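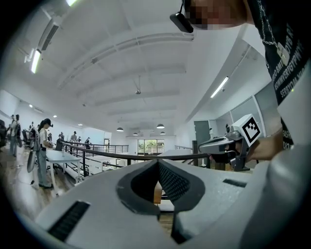 Figure 1. View from the wrist camera of the left gripper. The right gripper, with its marker cube, is at right.

Time Alignment and Pose Recovery for Two Hand-Held Grippers

Tsegereda Mamo and Esko Tikkanen
Project report, Robot Software Lab course

Summary

We wrote a software tool called Tresstead that takes raw recordings from a pair of hand-held grippers and turns them into trajectories a robot arm can be trained on. The tool lines up the two video streams in time, recovers the pose of each gripper, reads the jaw opening, and throws out segments that fail a set of checks. We tested it on 104 recordings. It accepted 94 of them without manual work. The largest remaining problem is pose recovery when the wrist camera sees mostly ceiling.

1. Background

The lab already had a pipeline, Balogh, written by earlier students. Balogh handles one gripper at a time. It runs visual odometry on the fisheye video, smooths the result and writes a trajectory file. For one-handed tasks this is enough. For two-handed tasks it gives two trajectories with no common origin and no common clock, and the person using it has to fix both by hand in a plotting window. Esko did this for a small batch in the spring and it took longer than recording the batch had.

Our assignment was to remove the hand step. We were allowed to change anything in software but not the hardware. The marker cube on top of the gripper was already part of the design, and Balogh ignored it.

2. Requirements

We agreed on these with our supervisor at the start:

The tool must run from one command on a folder of recordings.
The two trajectories must be in the same coordinate frame.
A recording must be accepted or rejected with a reason written in the log.
Nothing may be silently interpolated for longer than 300 milliseconds.
The output must load in Prometti, the training code the lab uses, without changes to Prometti.

The last one shaped the work more than we expected. Prometti assumes a fixed time step and does not read timestamps at all, so all resampling has to be finished before the file is written.

3. Method

3.1 Time alignment

Each gripper records its own video and its own motion sensor data. The clocks start at different moments and also drift slightly. We use two steps. The first is coarse. The operator taps the grippers together at the start of a recording, and the tap shows up as a spike in both accelerometer tracks. We find the spike with a threshold on the high-passed signal and shift one track to match.

The second step corrects drift. When one gripper sees the marker cube on the other, we have a relative pose from vision. We also have a relative angular speed from the two gyroscopes. If the clocks agree, these two signals match. We slide one against the other in short windows and fit a straight line to the best offsets. We tried a higher order fit and dropped it. It followed noise in recordings where the cube was seen only a few times.

3.2 Pose recovery

We kept Balogh's visual odometry and replaced what comes after it. Each gripper gets its own odometry track with its own unknown origin. Every cube detection adds a constraint between the two tracks. We then solve for both tracks together as a pose graph.

Cube detections are not equally good. A cube that is close to the camera and tilted shows one face at a steep angle, and the corner positions can then support two different poses. The solver used to pick whichever had the lower reprojection error, and sometimes the wrong one won by a small margin. We now pass both candidates to the graph when their errors are close and let the neighboring frames decide. This was Tsegereda's change and it removed most of the sudden flips we had been seeing in the right gripper.

Straight lines bend a lot near the border of the fisheye picture. In Figure 1 the ceiling beams show this well. Balogh used a lens model that fits the center and gets worse outward. We recalibrated with a four-parameter fisheye model and masked the black border outside the lens circle, where the old code sometimes placed false features.

3.3 Masking

The gripper body takes up much of the lower part of the view and does not move relative to the camera. Features found on it tell the odometry that nothing is moving. A fixed mask covers it. Two other things do move and are harder: the operator and other people in the room. In Figure 1 the operator is leaning over the gripper and the lettering on the T-shirt is full of sharp corners, exactly what a feature detector likes. The second gripper and the hand holding it are moving as well.

We run a small person segmentation network at a reduced frame rate and carry the mask forward between runs. Faces are pixelated in the same pass, before any video leaves the recording computer. For the second gripper we project a rough box around the cube pose and mask that too. Features inside the box are used only for cube detection.

3.4 Jaw opening

We read the jaw opening from the wrist video by tracking the inner edges of the fingers along a fixed line. This works at 1 degree of freedom and needed no learning. A fully closed jaw at the start of the recording gives the zero point. If that is missing, the recording is rejected with the code JAW_ZERO.

4. Data

We recorded in the Drornside building, on the upper level of the open hall next to the stairs. All recordings were made in July. The tasks were folding a cloth, passing a cup from one gripper to the other, and opening a zip pouch. Other teams were using the hall during the same hours and we did not ask them to stop. We wanted the masking to be tested on people walking in the background.

The full set, after cutting the recordings into single task attempts, has 1,709 segments. We did not use all of these for evaluation, only for checking that the tool does not crash.

5. Results

Of the 104 recordings, 94 were accepted. The rejected ones fell into these groups:

Missing tap at the start: 4
Missing closed jaw at the start: 2
Pose gap longer than the limit: 4

The first two groups are operator mistakes and the log message is clear enough to act on. The third group is a software limit. In all four of those recordings the wrist camera was tilted up for a long stretch and saw mainly ceiling. The ceiling is white with long parallel beams. Sliding along a beam changes the picture very little, so the odometry loses track of motion in that direction. The light fixtures help when they are in view, but they are bright and long and have few usable corners except at their ends.

We replayed a sample of the accepted trajectories in a simulator with two arms. The cup handover was the most demanding test, as an error in the relative pose shows up directly as a missed grasp. With Balogh the handover did not line up in any of the replays we tried. With Tresstead it lined up in most of them. The misses were nearly all in recordings where the cube had been out of sight for a while before the handover.

Turning off the person mask had a clear effect. Trajectories started to drift whenever the operator leaned in close, and the drift followed the direction of the operator's body. Turning off the box around the second gripper had a smaller effect, mainly in the zip pouch task, where the grippers work close together.

6. Problems we ran into

The mask network and the odometry used different image sizes, and for two weeks the masks were applied with an offset nobody had noticed. We found it only after Esko drew the masks over the video. We should have done that on the first day. The tool now has a --debug-overlay option.

Prometti stores rotations in a different order than Balogh. The files loaded without error and the arms turned the wrong way. There is now a unit test for it.

The drift fit failed on very short recordings, where the windows overlap almost completely. Below a minimum length the tool skips the fit and uses the tap offset alone, and it says so in the log.

7. Future work

The ceiling problem could be reduced by giving the motion sensor more weight when features are few or all lie along one direction. We have a branch with this but it is not tested. A prebuilt map of the room would also help, at the cost of an extra step each time the recording place changes.

We would also like to report a confidence value per frame. Prometti cannot use it yet.

8. Division of work

Tsegereda Mamo: pose graph, cube detection, lens calibration, sections 3.2 and 5.
Esko Tikkanen: time alignment, masking, jaw tracking, file export, the remaining sections.
Recording was shared.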